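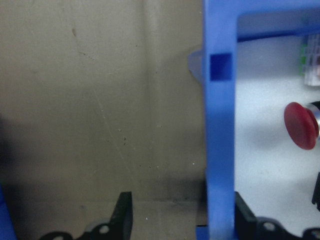 ## 3. Preparar el tensiómetro Dristar antes de la primera medición

Vale, ya tienes el aparato fuera de la caja y el manguito por ahí enrollado. Yo la primera vez me lo puse según salió, sin leer nada, con el café en la mano, y me dio una cifra que me tuvo mal toda la tarde. Así que vamos con calma (son diez minutos, de verdad, y luego ya no hay que repetirlo).

### 3.1 Pilas y hora

1. Abre la tapa inferior y pon las cuatro pilas. Que sean todas nuevas y de la misma marca.
2. Mantén pulsado el botón del reloj hasta que parpadee el año. Se avanza con la flecha y se confirma con el mismo botón.
3. Ajusta mes, día, hora y minutos. Ojo, que viene en formato de 12 horas y es facilísimo dejarlo con la mañana y la tarde cambiadas.
4. Suelta todo y espera a que la pantalla se apague sola.

**Nota.** Con un juego de pilas alcalinas a mí me salen 400 mediciones. Con recargables bastante menos, y el símbolo de batería baja aparece cuando ya casi no queda nada. Si usas el adaptador de Akbridge (se vende aparte), deja las pilas puestas igualmente o perderás la hora cada vez que lo desenchufes.

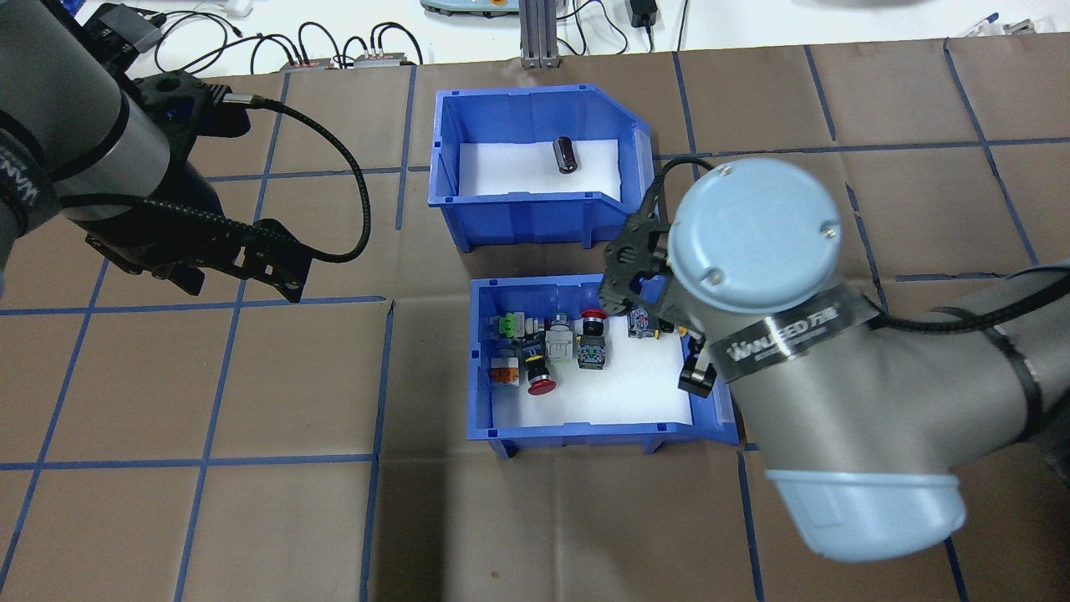
**¿Tengo que borrar la memoria si el aparato me lo ha pasado otra persona?**

Conviene borrarla, sí, porque las lecturas viejas entran en la media y te la estropean. Mantén pulsado el botón M hasta que salga «CLR», suéltalo y vuelve a pulsarlo una vez. Caben 198 lecturas por usuario, y cuando se llena se va comiendo las más antiguas sin avisar.

### 3.2 Colocar el manguito

Casi todos los errores que he visto vienen de aquí, los míos incluidos.

1. Mídete el brazo con una cinta, a media altura entre el hombro y el codo. El manguito de serie es el mediano; los otros dos tamaños se piden a Vlachou con la hojita que viene en la caja.
2. Quítate la manga. Remangarse no vale si la tela te aprieta, que es lo que pasa con casi cualquier jersey.
3. Mete el brazo y deja el borde inferior dos dedos por encima del pliegue del codo.
4. Gira el manguito hasta que la marca de la arteria quede por la cara interna del brazo y el tubo baje hacia la mano.
5. Cierra el velcro. Debería caberte un dedo por debajo, dos ya es mucho.

**Precaución.** No lo pongas en un brazo con una vía, una fístula o una herida, ni en el lado en que te hayan quitado ganglios, salvo que te lo haya dicho tu equipo médico.
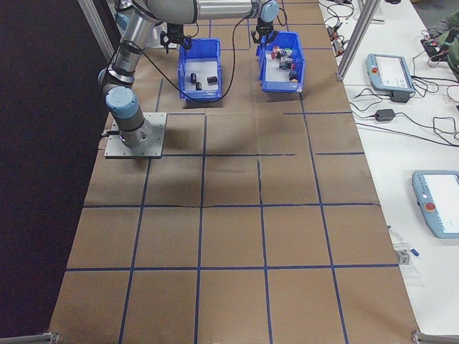
Y una cosa más sobre el tubo: revisa que no quede doblado detrás del aparato. Si está pellizcado, el motor infla a trompicones y acaba dando «E2». A mí me salió tres veces seguidas y estaba ya buscando el tique de compra, ¡y era el tubo!

### 3.3 La primera medición

1. Ve al baño antes, y nada de café, tabaco ni ejercicio en la media hora previa.
2. Siéntate con la espalda apoyada, los pies en el suelo y las piernas sin cruzar.
3. Apoya el antebrazo de modo que el manguito quede a la altura del corazón. Un cojín ayuda mucho.
4. Quédate cinco minutos en silencio. Sin móvil (lo siento).
5. Pulsa INICIO y no hables hasta que el manguito se desinfle del todo.
6. Espera un minuto y repite. Apunta las dos.

El número de arriba es la sistólica, el de abajo la diastólica y el pequeñito el pulso. Si te sale 144 una tarde suelta, apúntalo y sigue con tus mediciones; el diagnóstico se hace con varias tomas y lo hace tu médico o tu enfermera. Ahora bien, con dolor en el pecho, falta de aire, debilidad en un lado del cuerpo o dificultad para hablar, deja el tensiómetro y llama a emergencias, salga la cifra que salga.

### 3.4 Pasar los datos a Onel

1. Activa el Bluetooth del teléfono y abre Onel.
2. En «Mis aparatos», toca el signo más y elige Dristar.
3. Mantén pulsada la flecha del tensiómetro hasta que salga una «P» en la pantalla.
4. Acepta el emparejamiento y deja los dos juntos mientras se copian las lecturas.

Onel pasa como mucho 100 lecturas de una vez. Si tienes más, repite el paso 4 y continúa por donde iba. 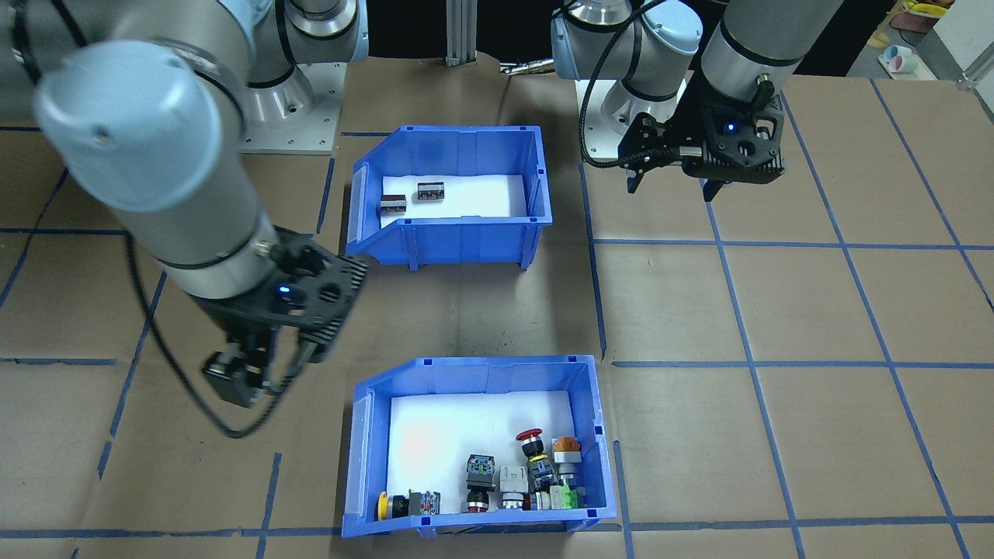
Una lectora me escribió en mayo que a ella se le duplicaban todas las tomas de la mañana, y que lo arregló quitando el aparato de la lista, poniendo bien la hora en el tensiómetro y emparejando de nuevo. Lo he probado y funciona, pero exporta antes el historial desde «Compartir», que al quitar el aparato se borra lo que haya en el teléfono.

**Nota.** Los dos usuarios (A y B) se copian por separado. Comprueba la letra de la esquina antes de medirte.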